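Reuse of Old Office Computers in Ostgate
Student project report, Environmental Economics
Fiorella Bassi and Rodrigo Tavares

1. Background

Many small offices in Ostgate replace their desktop computers when the guarantee ends. Our question was simple: how much of this equipment could serve a second user, and what stops it from happening? We contacted three companies (Tasa, Vitale and Zendard) and all of them agreed to share their equipment lists with us. Together the lists contained 804 desktop computers.

2. Method

We read the lists and sorted the computers by year of purchase. After that we sent a questionnaire to the office staff and received 49 answers. We also made interviews with the person responsible for purchasing in each company. The questions were about price, data safety and what happens with the machine on its last day in the office.

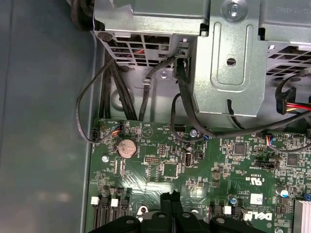

Figure 1. Dell motherboard inside an open desktop case.

3. Results

The biggest obstacle is not technical. Of the 49 people who answered, only 19 knew that their company has a rule for old equipment. At Vitale the rule exists on paper, but the storage room has been full since June and the computers wait there without a decision. Tasa sells its machines to the employees for a small price, and this works quite well – the list of interested people is always longer than the list of computers.

At Zendard the main worry is the data on the disks. The purchasing manager told us that she prefers to pay for destruction than to explain a data leak to a client. We understand this position, but removing only the disk would keep the rest of the computer in use.

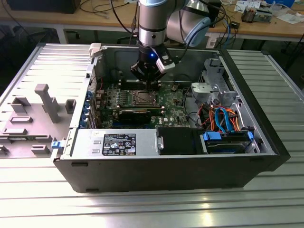

4. Limits of the study

Three companies are a small group, and they all work in services. The lists were not filled in the same way: Tasa writes the month of purchase, Vitale only the year. For this reason we did not calculate an average age. The schools of Ostgate, which could receive the computers, were not asked, and we would begin with them if the project continues.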